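Home Organisation, Level 2
Unit 4 handout: small stands and racks
Ostville Adult Learning
Last updated: March
Reading time: 2 minutes

4.1 What the unit covers

Last unit dealt with drawers and shelves. This one deals with things that stand out on a worktop or table and hold other things: mug trees, key stands, jewellery stands, letter racks. They are cheap and often bought without measuring, and many end up at the back of a cupboard within a month.

For each one we look at the base first, then the upright, then the hooks or pegs. Please keep to that order in your written work.

4.2 The base

The base decides how much room the stand takes up and what can be put down on it. A flat disc holds the stand up and does little else. A tray base has a rim, so it can also take teaspoons, coins or a set of keys. The one used for this unit is a long oval with straight sides and rounded ends, a low rim all the way round and the post rising out of it.

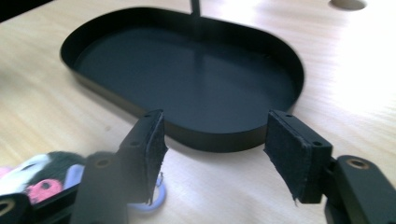
4.3 The upright and the crossbar

Measure the upright from the table to the underside of the bar, and leave out any knob or finial. Then measure the drop, meaning the space a hung item needs below its peg. A tall mug on a low peg will touch the tray.

Next look at where the post stands on the base. Note whether the load hangs over the tray or past the edge of it. If it hangs past the edge, load both sides evenly.

Count the pegs and check the spacing. Four pegs close together may only hold two wide mugs. Janevski's worksheet (copies in the folder) has a table for peg spacing against mug width. Use it for question 3.

4.4 Placing the stand

Put the stand on the table before anything else and turn it until the pegs can be reached without leaning over. Small ornaments can share the table, but keep them out of the path of the hand. Write down where each item stood before you moved it. 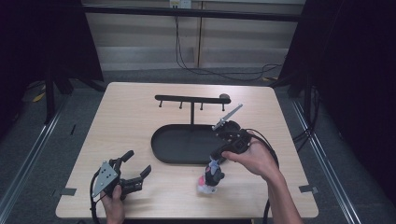
Fig. 2. Mug rack with four pegs on an oval tray base, with a small figurine on the table in front of it.

4.5 Written work

1. Choose a stand at home or from the Brirkska catalogue. Give the length and width of the base and the height of the upright, in millimetres.
2. Say what you would keep on the base and what you would hang.
3. Work out how many of your own mugs it would take.
4. Sketch the table from above with the stand in place.

Answers to 1 to 3 should come to no more than 470 words. Upload them to the Dokeo page under Unit 4. Sketches can be handed in on paper.

Shares: 78
Comments: 2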